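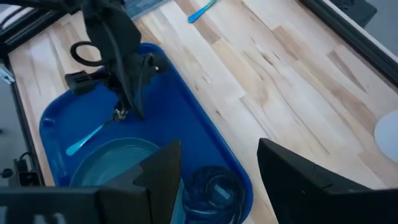
Plastic plates came back to the Foltby house in November, after the last of the stoneware chipped. The new set cost less than one good dinner plate, and it lives on a tray.

The tray is the part that matters. Meals in this house move from kitchen to table to porch, and a raised rim keeps a spoon from sliding off on the steps. Royal blue was the color left on the shelf at Enenora, the housewares store in Gukthorpe. The teal plate and light-blue spoon don't match it, and they were never meant to.

Setting it takes a minute. Plate first, then the deep pieces, then the spoon, laid at an angle so the handle is easy to grab. Anything tall stays on the counter -- a full pitcher will tip the whole thing.

Wood tabletops are easier on plastic than stone is, but grit under a tray will scratch a pale finish. Wipe the boards before you set it down. Wash the pieces by hand in warm water and skip the scouring pad, which dulls the color. Ridged bowls need a soft brush, worked around the grooves. Stack them once they are dry, plates on the bottom and spoons in a jar by the sink.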